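Tesholm Block Table - Simulated Demonstration Pack
Sold by Tamach. Version 3.
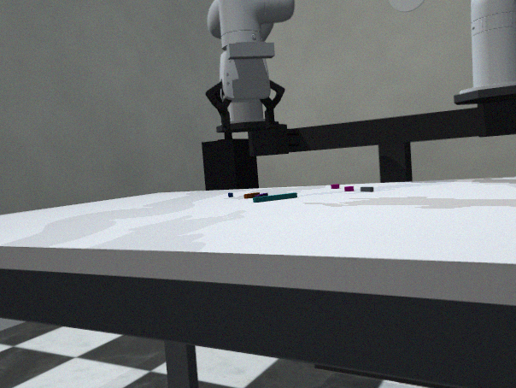 We were slow to sell simulated demonstrations, and we still think most buyers expect too much from them. A learning system trained only on rendered blocks gets very good at rendered blocks. Read the limits before you order.

What you get
2,000 recorded episodes of small colored blocks on a white tabletop, worked by an arm with a parallel gripper. Each episode has rendered video, joint positions, gripper opening and a one-line task label. Failed grasps are kept and marked as failed. Please don't throw them out until you've tried training with them.

Limits
Contact is the weak part. Blocks slide too easily, and light touches look cleaner than they would on a real bench. The lighting varies, but don't count on that to cover your lab. There is no cloth, cable or liquid.

Formats
Nistus log files, or plain video with a table of numbers. The Stergiou converter reads both - slowly.

License
One site, 8 seats. Extra seats are sold singly.

Returns
7 days from download. Try the sample episodes on your own hardware first. If your success rate there doesn't move, more of the same probably won't help.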